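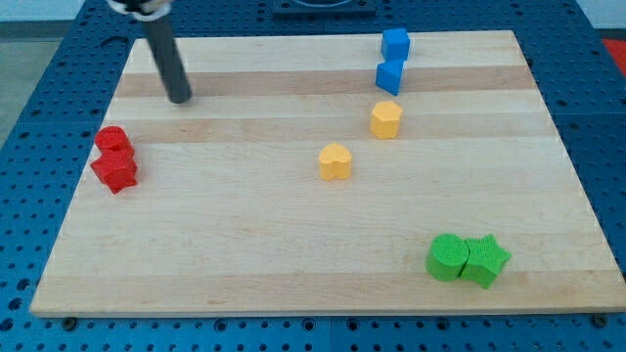
Household Tips: Keeping a Safe Copy of Your Phone and Tablet

Home | Kitchen | Workshop | Home Office | Contact

Print this page
E-mail this page

The Famholm household advice service receives many enquiries from residents who have lost photographs, addresses or messages after a telephone was dropped, mislaid or replaced. The following guidance is intended for ordinary users and requires no special knowledge. It was revised in June by Séverine Millet, who is responsible for the home office section.

Before you begin

Charge the device fully and leave it connected to the mains throughout. A first copy may take several hours, and it is sensible to start it in the evening. Check how much storage is in use; the figure is normally found in the settings menu under "Storage". A telephone holding 47 GB cannot be copied to a 32 GB memory stick, whatever the packaging may suggest about compression.

Remove what is not wanted. Duplicate pictures, old recordings and applications that are no longer opened should be deleted first. Residents are advised to empty the "recently deleted" folder only when they are certain of its contents.

Choosing where to keep the copy

An external drive is suitable for most households. A drive of 1000 GB will normally serve a family for some years, provided that each person has a separate folder with a clear name. Drives should be stored in a dry cupboard, away from radiators and from the kitchen.

Online storage is convenient where the broadband connection is reliable. Users should read the terms before paying, and in particular should find out what happens to the files if a payment is missed. A password used for shopping or e-mail must not be used again for this purpose.

Where possible, keep both. Two copies on the same drive do not offer the same protection - if the drive fails, both are lost.

Making the copy

1. Connect the device to the computer with the cable supplied. Cheaper cables are sometimes made for charging only and will not carry files.

2. Unlock the screen and accept the request to allow file transfer.

3. Open the folder containing the pictures and copy it to the drive. Do not use "move" or "cut" at this stage.

4. Export the address book separately. The option is usually found within the contacts application.

5. Wait for the transfer to finish, then eject the drive before removing the cable.

Checking the result

Compare the number of files in the two folders. If the telephone shows 1131 pictures and the drive shows 1118, then 13 have not been copied and the transfer should be repeated. Open several files from different years, including at least one video, and play it to the end.

Messages and application data

Messages are seldom included when folders are copied by hand. Most messaging applications have their own backup setting, and this should be switched on individually for each one. Some games and banking applications cannot be copied at all - note the account details and install them again on the new device.

How often

Once a month is adequate for most people. A further copy should be made before any system update, before a repair, and before travelling.

Print this page
E-mail this page

Back to Household Tips | Next: Labelling Cables and Chargers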